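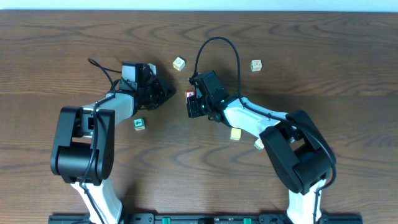 Deisy Restrepo buys old toy blocks. Boxes of them, jars, loose handfuls from the bottom of a church sale bin. She sorts them, cleans them, fixes what can be fixed and sells them on from a rented room over a tile shop in Fulholm. I had an hour with her, it turned into more than that, and most of what follows is from a notebook I can only half read. First thing she wanted to talk about was the table. You put blocks out on a wood top with that much swirl in the grain, she says, and the plain ones vanish. The cream ones with the brown outline printed on them hold up fine, and a red face with a white symbol you can spot from the door.

"People think I want the painted ones," she said. "I want the printed ones. Paint you can redo. A print, once it's rubbed off, that's it."

She started with her nephew's set. Missing blocks, chewed corners. Her sister was going to throw it out. Restrepo took it home in a bread bag and spent a winter looking for the missing letters, found them, gave the set back, then kept on looking. "I had the habit by then. I was buying a whole jar to get one Q."

How many does she have now? She gave me a look. Then she went and got the ledger. 465 on the last page, not counting what she calls the sad box, which is split ones and anything a dog has been at.

Cleaning first, because that is what readers write in about. Damp cloth, barely damp. A drop of dish soap if she has to. Never soak them. "Wood drinks. You leave a block in the sink and the grain comes up all fuzzy and the picture goes with it." She drys them on a rack, standing on edge, and leaves them alone until the next day. No hair dryer. She tried the hair dryer once, one block cracked clean through a duck.

Crayon? "Leave it." Stickers? Cooking oil on a cotton ball, wait, then a thumbnail. Pencil comes off with a white eraser. Ballpoint doesn't come off with anything, and she's tired of being told about hairspray.

She won't sand a printed face. Plain sides, yes, a light pass along the edges if there's a splinter. And she won't sell old painted ones for a child to play with. Those go to collectors, with a note in the box that says so. "I don't know what's in the paint. You don't know what's in the paint. Put it on a shelf."

On makers she gets going and I couldn't keep up. Lacson she likes, for the thin line in the drawing. Plasus she doesn't, "the ink sits on top, you can feel it." Tevum blocks are a hair bigger than the rest so they never stack right in a mixed set, and she can pull one out of a jar with her eyes shut. She did it for me. Took her 2 tries.

Mixed sets are most of her trade, it should be said. Full matching ones hardly ever come in. She lays the strays out loose on the table, no rows, and pushes them around until a few look as if they belong together. Animals with animals is too easy, she says. She goes by the color of the wood and how worn the corners are. "If one's sharp and the rest are round it looks like a new kid at school."

Packing is tissue, then a cotton bag, then the box. Blocks knocking together in the mail is how corners get lost. She used newspaper untill a customer sent back a whole alphabet with gray smudges on it.

Worst sale? A man who wanted only vowels. Best? She wouldn't say, then did: a woman in March who bought a single block with a fish on it and paid more for the postage.

I asked what she'd tell someone with a bag of these in the attic. Look at them before you wash them. Take the damp ones out. Don't glue anything. And check under the couch, seriously, "there's always one under the couch."

She sells by mail and from the room, ring the side bell, some 7 steps past the tile shop window. Bring a bag.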